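Section 4: Setting up your Jilari sourdough crock

4.1 Before your first batch

Welcome to the fun part! The crock is unpacked, the lid sits flat, and now you get to wake up your starter. Give yourself an unhurried evening for this (I like to do it while dinner is in the oven).

1. Wash the crock by hand in warm water with a little dish soap. Rinse it twice.
2. Let it air dry, upside down, on a clean towel.
3. Add 56 grams of whole wheat flour and 70 grams of lukewarm water.
4. Stir until no dry flour is left, then scrape down the sides.
5. Set the lid on loosely. Do not lock the clamp.

CAUTION: A locked clamp traps gas. Never lock it while the starter is rising.

Slip the rubber band around the crock at the level of the mix. It makes the rise so easy to follow, and the first time it doubles is a real thrill!

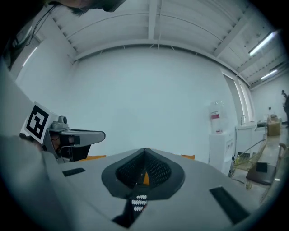 6. Leave the crock somewhere warm, out of direct sun, for about 9 hours.
7. Take out half of the mix and feed what remains with the same amounts as in step 3.
8. Repeat steps 6 and 7 until the starter doubles between feedings.

Note: A thin gray liquid on top is fine - stir it in or pour it off. Pink streaks or fuzzy spots mean you should throw the batch out, wash the crock and start over.

Note: Rye flour works beautifully too. Hatsue Hoshino, who tested the recipes in Section 6, uses half rye and gets a lively, slightly fruity starter. Add a spoonful more water if the mix feels stiff.

4.2 Moving the crock to the fridge

Once your starter is strong, feed it, wait 2 hours, and put it on a middle shelf with the lid loose. Feed it once a week.

For cleaning the lid seal, see Section 5.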